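Fabric swap FAQ – Istosbridge
2 min read · 8 comments

Same questions every July so I'm putting the answers in one place. Anything missing, ask Heidrun Hollenstein at the door.

What can I bring?
Cotton, linen, wool, flannel. Quilting squares. Offcuts are fine if they're bigger than your hand. No foam, no curtains with the hooks still in.

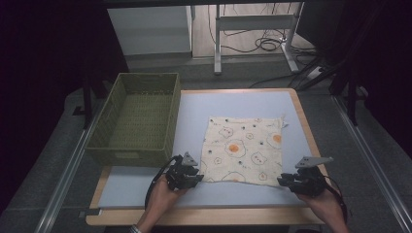 Do I need to wash fabric first?
Wash everything once, no softener, and dry it fully. Damp stuff goes musty in the bags and we have to toss the whole bag.

How do the tokens work?
One piece in, one token out. Big pieces (over 2 yards) get two. Tokens don't carry over to next year, sorry – Konrad Kuster tried keeping a list and it was a mess.

Is there a fee?
$8 at the door, kids free. Covers the hall. Cash is easier.
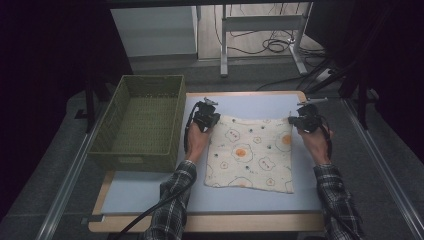

Sorting starts at 9 am, swap opens at 10. If you're helping sort, pieces go by size first and then by color, novelty prints in there own pile. Lay each one flat and take it by the top two corners, same as with the cream square, then check for stains and holes. Anything doubtful goes to Elfriede Kälin, she decides. Last year we got thru 211 pieces before opening.

Can I sell things?
No selling. Patterns and buttons can go on the free shelf by the exit.

How many people come?
About 40. Gets crowded before lunch, quieter after 1.

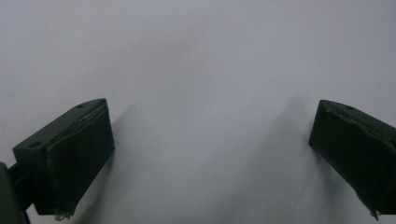 Work surface, clear.

What happens to leftovers?
Lorenz Fuchs drives them to the Zimitz thrift store the same evening. Please dont leave bags outside afterwards – they get rained on.

Parking?
Street only. The lot behind is for the dentist.

Share · 40 shares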